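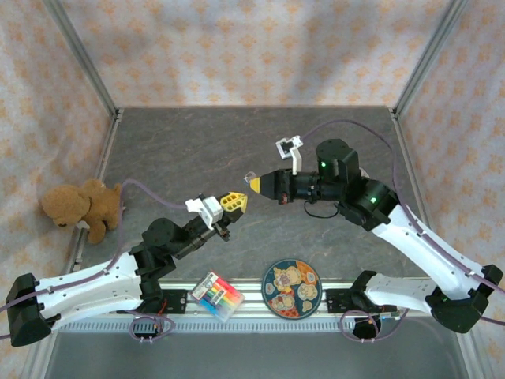
Two arms, one workspace: students at Stiltgate College in Ustmont are preparing for the Kuhlmann Challenge.

USTMONT, 5th January – Students at Stiltgate College have spent their summer break getting a pair of robot arms to work together, and they're about to find out how they stack up against the rest of the country. The college's Imano team has been accepted into the two-arm division of the Kuhlmann Challenge, a student competition in handling small and awkward objects.

It is the first time a Stiltgate team has entered the division, and the college couldn't be prouder. The challenge drew 173 applications this season, with 34 teams going through to the practical rounds.

Imano began as a lunchtime club for students who wanted more time on the equipment than their timetable allowed. It has since grown into an elective in its own right, open to anyone in the final two years, and plenty of its members had never written a line of code before they joined. Some look after the software, some prefer the fingers and brackets, and everybody takes a turn at driving.

The two-arm division asks teams to pick up an object with one arm, present it to the other and set it down inside a marked area. Objects are drawn on the day from a list that runs from stationery to soft toys, so a routine that suits only one shape won't get a team very far. Each arm has a camera at the wrist, and judges look at how gently an item is treated as well as how quickly it is moved.

By the end of December the team had logged 456 practice runs, each one written up in a shared notebook (there was some debate over the handwriting!). The notes have shaped a good deal of the current program, including a slower approach for thin or springy items and a short pause before either gripper lets go.
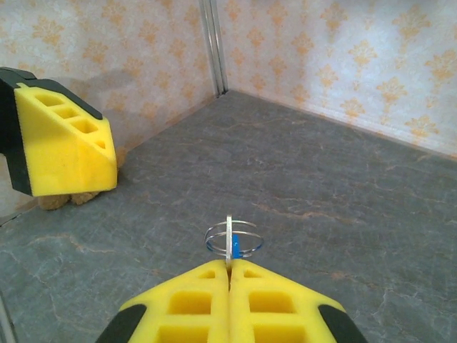

According to one student, the hardest part has been learning how lightly to hold things. You want to squeeze harder when you're nervous, the student said, and then you watch the recording back and realise the arm was fine and it was you who panicked.

Practice continues through the holidays, with the regional round to be held in Ustmont. Each team has 10 minutes on the table per heat.

Families and friends are welcome to watch from the gallery, and entry is free. Students interested in joining Imano for the new school year can pick up a form from the Stiltgate College front office once term begins.

ENDS

Media enquiries: Stiltgate College front office, Ustmont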